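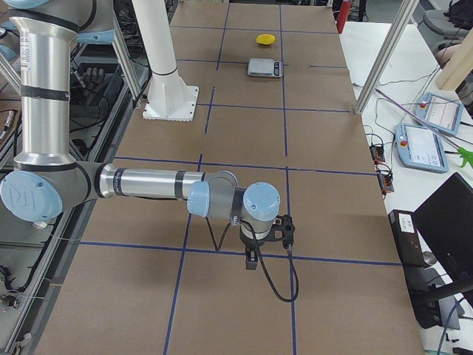

Dirix to Move Packing Work to Former Stakeck Building

Dirix, the mail-order parts supplier, will move its packing and shipping work into the former Stakeck building on the east side of town in April, the company said Saturday.

The building has been vacant since Stakeck closed its furniture showroom. Dirix has signed a lease with the owner, Issa Properties, and expects to bring 25 employees over from its current site, where parking and truck access have been a problem for years.

Operations manager Marjan Zamani said the company now ships more than 1000 orders a week and has been renting storage in two other places to keep up.

"Our people spend too much of the day driving between buildings," Zamani said. "We want the stock and the shipping desk under one roof."

The city approved a change of use for the property last month. Under the terms, trucks may not enter or leave before 7 a.m., and Dirix must repair the fence along the north side of the lot.

Wendelin Hofstetter, who lives across the street, said he was glad to see the building in use but would be watching the traffic. "It's a narrow road -- two trucks can't pass each other by the bend," he said.

Customer pickup will stay at the old counter until the move is finished. Phone numbers and mailing addresses will not change. Dirix said it plans to hire three more drivers by summer.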